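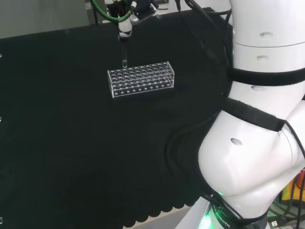
JANENBRIDGE, March

Print this page | E-mail this page

Search the site Enter keyword Go

Racks and Tubes: Room 319 Gallery

A clear acrylic rack on black cloth, with a glass test tube held upright just above the left end of the top plate.

Ternon Bench Supplies has used Room 319 of the Nekwood Building for rack fitting and packing for the past two years. The gallery covers the clear acrylic racks, the tubes and vials that go into them, and the dark surfaces we set them out on. Larger galleries for metal racks and drying pegs are on their own pages.

The clear racks come to us from Saragih Plastics as cut sheets. They are assembled in 319, checked with tubes, wiped, wrapped and boxed. Some customers order by the single rack and some by the carton, and a few schools send back old racks for new plates, so there is usually a mix of new and used on the shelves.

About the racks

A test tube rack has more to it than people expect when they first order one. The top plate has holes that keep the tubes upright and apart. Under it is an inner shelf with a second set of holes. If the two sets are out of line by even a little, the tube goes through the top, catches on the shelf and stands at a slant. A slanted tube leans on its neighbor, and when you lift one out the other comes up with it.

We check alignment with a plain glass tube. It goes in at one end of the rack and then at the other. If both ends are good the middle is nearly always good, but every hole still gets tried before the rack is wrapped. The tube should drop the last part of the way under its own weight. If it needs a push, the rack goes back to have its plates reset.

Clear acrylic has been the most requested material for as long as we have sold racks. Teachers like it for color reactions, where students need to see the whole length of the tube from the side. It also makes it easy to spot a drip that has run down between the plates. The drawback is that it scratches. Paper towels will mark it over time. A soft cloth with warm water and a drop of dish soap is enough for ordinary cleaning. Keep alcohol and acetone away from it. Acetone will cloud the surface right away, and alcohol can start fine cracks at the cut edges that show up weeks later.

About the black cloth

Clear parts on a white bench are hard to see. On black they show up well, every edge and every hole. We started using black cloth for photographs and then kept it down for checking, where it turned out to be more useful. Chips, glue strings and fingerprints all stand out against it.

The cloth gets washed by itself, with no fabric softener. Softener leaves a film that ends up on the acrylic. Lint is the other problem, and a tape roller over the cloth at the start of the day takes care of most of it. We do not iron it. A few wrinkles make no difference to a rack as long as there isn't a thick fold under one end.

Anyone checking racks at home or at school can do the same with a dark towel or a sheet of black poster board. Poster board is flatter but lets the rack slide.

About the glass tubes

Round-bottom glass tubes are what most people picture when they hear the words test tube, and they are still our standard tube for checking. The round end finds the hole easily. Hold the tube straight up and down over the hole, let the bottom touch the opening, and lower it. Going in at an angle is how rims get chipped and how inner shelves get scratched.

Tubes are sold separately from the racks. Please measure the outside diameter of your own tubes before ordering a rack, and measure at the widest point below the lip. Two tubes sold as the same size by different makers can differ enough for one to fit and the other to jam. If you are not sure, send one tube with your order and we will try it in the rack before shipping.
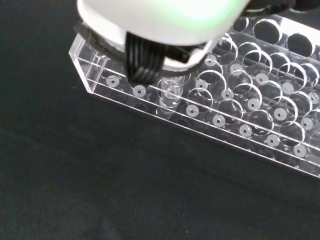
Clear vial standing in an acrylic rack with a beveled corner. The lower plate has rows of frosted sockets.

About the sockets

Frosted sockets are popular for small vials. A polished clear plate can be hard to read from above, and people end up feeling for the opening with the bottom of the vial. A frosted ring gives the eye something to aim at, especially over a dark bench.

Sockets need more attention in cleaning than through holes do. Liquid drains out of a through hole, but it will sit in a socket and leave a ring when it dries. Rinse the rack, turn it over on a towel, and leave it overnight. If there is already a ring, a cotton swab with vinegar and water will usually lift it. Do not use a wire brush or anything with a metal twist at the tip. We get racks back every year with sockets gouged by bottle brushes.

About the vials

Small clear vials are used for samples, beads, seeds, pigments and a good many things we never hear about. The plastic ones are light, and a light vial needs a closer fit than a glass tube does. A ribbed rim helps with grip when you are wearing gloves.

Labels are worth a mention. A label adds thickness, and a vial that fit the rack before labeling may stick afterward. Put the label high, above the level of the top plate, or write directly on the plastic with a fine marker. If a labeled vial is stuck, do not twist it. Press up gently from below if you can reach it, or run a little warm water down the side.

About the corners

Several customers have asked about angled corners. There are two reasons for having one. A square corner is the first part of an acrylic rack to chip when it gets knocked against a sink. An angled corner also shows which end of the rack is which, so position one stays position one when the rack is picked up and set down again. If you number your positions, start from the beveled end and write it in your notebook. A rack that has been turned around halfway through a class is a long afternoon for whoever has to sort it out.

Packing and storage

Finished racks are wrapped in tissue first and bubble wrap second. Bubble wrap directly against acrylic can leave round marks if the carton gets warm in a truck. A full carton holds 14 racks, standing on end with card between them. We stopped stacking them flat after a shipment arrived with the bottom layer cracked.

For storage, keep racks out of direct sun and do not pile tubes on top of them. Store them empty if you have the shelf space. Tubes left standing for a whole summer collect dust inside, and every one will have to be washed before the first class.

Ordering

Clear racks are listed under stock number 2203. Please give your tube or vial diameter with the order, and say whether you want through holes or sockets in the lower plate. Orders of 50 or more racks are made up in batches and may arrive in more than one delivery. Replacement plates are sold in pairs only, drilled together so the holes match.

The counter in Room 319 is open for pickup on Saturday until noon. Use the side entrance of the Nekwood Building, go up to the third floor and turn left. Bring your order slip. Returns are not taken at the counter and should be mailed to the Janenbridge office with a note saying what is wrong with the rack.

More galleries: Metal Racks | Drying Pegs | Bottles and Jars

Print this page | E-mail this page

Contact us | Copyright Ternon Bench Supplies, Janenbridge. All rights reserved. | Back to top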